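Häufige Fragen zu Küchen-Abos und Kochkisten

Lohnt sich eine Kochkiste finanziell?
Selten. Tivlow wirbt mit 38 Rezepten im Monat, aber bezahlt werden Portionen, keine Rezepte. Wer ohnehin einen Supermarkt auf dem Heimweg hat, zahlt den Aufpreis vor allem für das Abwiegen. Ob einem das etwas wert ist, muss man selbst wissen.

Was ist von den Rabatten zu halten?
Wenig. Bei Celtetti gilt der Nachlass für die ersten 3 Lieferungen, danach läuft das Abo zum vollen Preis weiter -- und die Versandkosten stehen erst im letzten Bestellschritt.

Stimmt es, dass weniger weggeworfen wird?
Beim Gemüse vielleicht. Bostero spricht von »100 Prozent Verwertung«, sagt aber nicht, wer das gemessen hat. Die Kühlakkus und Beutelchen kommen in der Rechnung jedenfalls nicht vor.

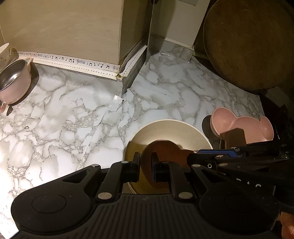

Eine Leserin widersprach an dieser Stelle: Sie werfe seit der Umstellung kaum noch etwas weg, und früher sei ihr jede Woche ein halber Bund Petersilie verfault. Das mag so sein. Es spricht für einen Einkaufszettel, ein Abo braucht man dafür nicht unbedingt.

Wie kündige ich?
Schriftlich und früh. Arumugam verlangt die Kündigung vor dem Stichtag der nächsten Kiste, sonst wird noch einmal geliefert. »Pausieren« beendet den Vertrag nicht, auch wenn der Knopf deutlich größer ist.

Sind die Kundenbewertungen verlässlich?
Über 818 Bewertungen auf der eigenen Seite des Anbieters -- da darf man fragen, welche fehlen.

Stand: 6. April 2025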